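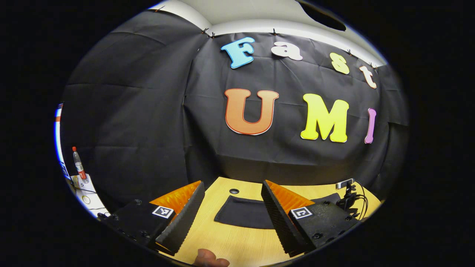 リンソープ校ロボット部 活動ギャラリー 6月号

部室の机に手持ちグリッパーを向けたところ。指の内側はオレンジ色のパッド、縁には黒いギザギザのフォーム、外側には白黒の四角いマーカー。奥の黒い布には「Fast UMI」の文字が並んでいます。「U」のオレンジがパッドの色とおそろいみたいで、部員のあいだでも人気です!

リンソープ校ロボット部は、今年から部員16人になりました。このページでは、春に始めた「ニャルコ計画」の様子をお届けします。グリッパーを手に持って人間が作業し、その動きを記録して、あとでロボットアームに覚えさせようという計画です。名前はアサモア先生の案がそのまま通りました。響きがいい、覚えやすい、というので全員一致です。

手に持つということ

グリッパーを初めて握った新入部員は、だいたい同じことを言います。「思ったより難しい!」。ふだん指が10本あるところを、急に向かい合わせの2本でやりくりするのですから、ペン1本つまむのにも妙に力が入ります。そのうち肘の高さや手首の向きに気をつけるようになって、動きがすっとなめらかになる瞬間があって、見ているこちらまでうれしくなります。

いま練習している課題は6種類です。
・スポンジを箱に入れる
・紙コップを重ねる
・ペンをペン立てに戻す
・ふきんを半分に折る
・積み木を色ごとに寄せる
・ふた付き容器のふたを閉める

いちばん盛り上がるのはふきんです。つかんだつもりの布がするりと逃げたり、下の布まで一緒に持ち上がったりして、毎回どこかで歓声か悲鳴が上がります。紙コップは簡単そうに見えて、力を入れすぎるとあっさりへこみます(へこんだコップは練習用の箱へ。もう山になっています)。

記録係のノートから

先週の放課後は、紙コップだけで36回分を記録しました。途中で交代しながらでも、終わるころには腕がぷるぷるです。

記録係は、1回ごとに「できた」「落とした」「やり直し」のどれかに丸をつけます。落とした回も消さずに残すのがうちの決まりで、どこで手が滑ったのかを後でみんなで見返すと、これがとても面白いのです。同じコップを同じ場所に置いても、人によって近づき方がまるで違います。まっすぐ上から行く人、横からすくう人、一度通り過ぎてから戻る人。2年生のなかには、動きを見ただけで誰の記録か当ててしまう人もいます。

マーカーの扱いについては、先輩からの申し送りがノートの表紙裏に書いてあります。「マーカーを指で隠さない。汚れたらすぐ拭く。角がはがれてきたら自分で貼り直さず、組み立て班に声をかける」。新しく入った人はまずここを読んでください。

アサモア先生のひとこと

顧問のズウェイラ・アサモア先生は、見学に来ると必ず自分もグリッパーを握ります。今月の挑戦は積み木でした。
「ゆっくり動かすと上手になった気がするんですよ。でも記録を見ると、ただ迷っているだけでした。来月はもう少し堂々と迷います」
先生、また来てください!

ファルキコ杯に向けて

秋には校外の学生大会「ファルキコ杯」に出ます。会場はスタリエ館の大ホールで、うちからは2チームが参加予定です。片付け部門のチームは、積み木とスポンジを組み合わせた通し練習に入りました。もう一つの布部門は……はい、ふきんです。悲鳴の回数を減らすべく、つまむ位置を角から少し内側にずらす方法を試しています。今のところ意見は真っ二つで、角派と内側派がホワイトボードの前で毎日議論しています。

アームに動きを覚えさせる作業は、夏休み前に最初の一回をやってみるつもりです。どの課題から始めるかは投票にします。紙コップが優勢ですが、ふきんに入れた人も意外といて、結果が楽しみです。

見学と体験について

放課後の3時半から5時半まで、部室を開けています。学年は問いません。工具に触ったことがない人も、プログラムを書いたことがない人も歓迎です。組み立て、記録、データ整理、ポスター作りと、やることはいくらでもあります。

体験では、まず積み木を一つつまむところから始めます。髪の長い人は結んで、袖はまくって来てください。次の更新では、投票の結果と、角派・内側派の決着(つくかな?)をお知らせします。

文・ロボット部 広報班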